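# Recording your first cabinet task with the Posov hand-held gripper kit

I've had the Posov kit on my table for 3 weeks now and I'm still finding excuses to pick it up! It's a two-finger gripper you hold yourself, with soft orange pads and a wide-angle camera looking down over the fingers. You do the job by hand, the kit records it, and the recording goes into training a robot arm later on. This page covers a simple first task: moving things in and out of a small open cabinet.

## Before you start

- Charge the grip and clear enough memory for 600 short clips. You won't fill it on day one.
- Wipe the square markers on both fingers with a dry cloth. The software reads them to work out how far the fingers are open, so a thumbprint matters more than you'd think.
- Check the finger screws. Mine needed a quarter turn out of the box.

## Set up the table

1. Stand the cabinet toward the back of the table and swing the door all the way open. Pin-yu Hsu, who lent me her spare pads, likes a dark curtain behind everything, and I've come around to it -- cutout letters on the fabric are fine, and they cheer the place up.
2. Put one item on the shelf. A plastic bottle with a cap is a good starter.
3. Leave a short stack of books out on the table, a little in front of the cabinet. 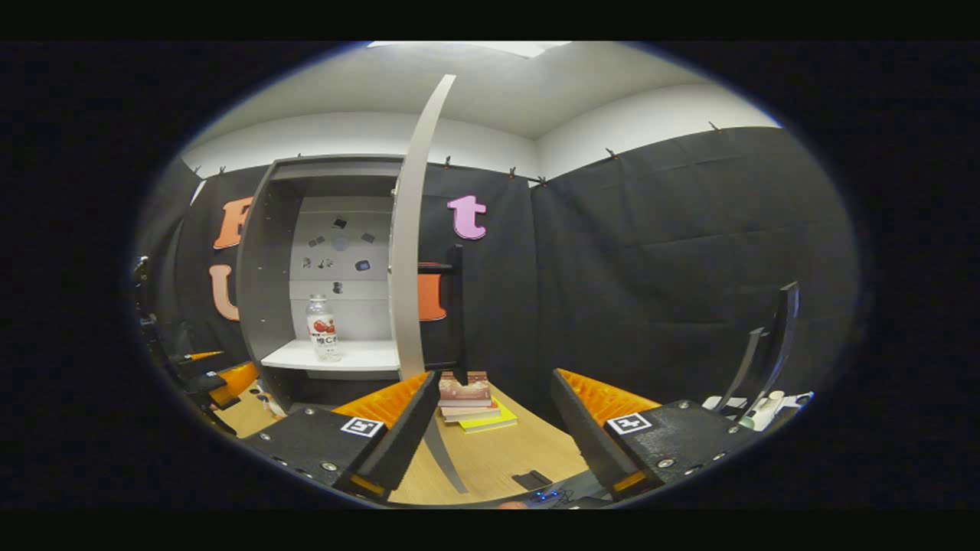 4. Open the fingers wide before you move in. The pads have a lovely give to them, but if you come in half closed you'll nudge the thing you want to grab and have to begin the clip again.
5. Squeeze slowly, lift straight up, pause for a breath, then set the item down where you want it. The trigger is light enough that my hand felt fine after a long session (my old kit left me shaking it out every ten minutes).

## Change the objects

Once you're comfortable, swap things around. Go for a mix of hard and soft: a small glass jar and a plush toy behave very differently between the same two pads. Start with the jar close to you and the toy farther back, so you have to think about your path. For glass, ease off the trigger and keep the lift low. 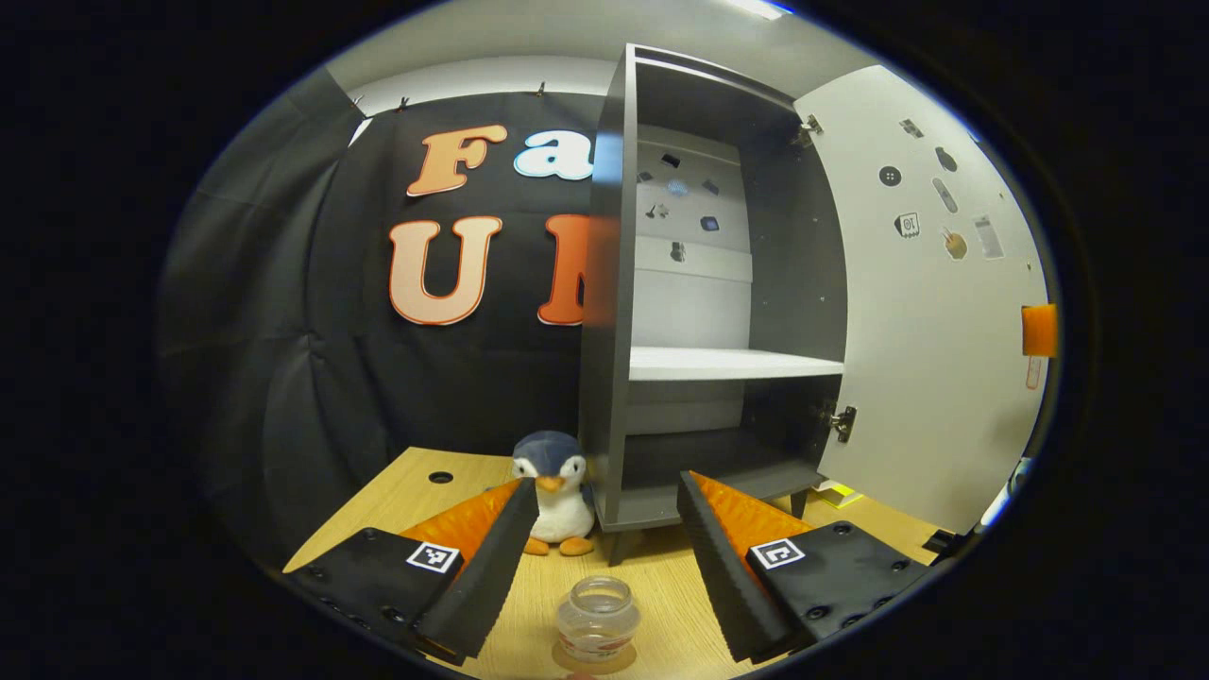 ## Check your clips

Plug the kit in and open the viewer. Scrub through a few clips and look for the green tick on both markers. If one drops out, slow your wrist down -- that fixed nearly all of mine. Of my first 560 clips I threw away plenty, mostly from rushing.

## What I'd change

The cable is short, and the manual skips the pad swap completely (pull from the bottom edge, it pops right off). Small stuff. I'm aiming for 2000 clips by December, and next up is opening and closing the door with the gripper itself.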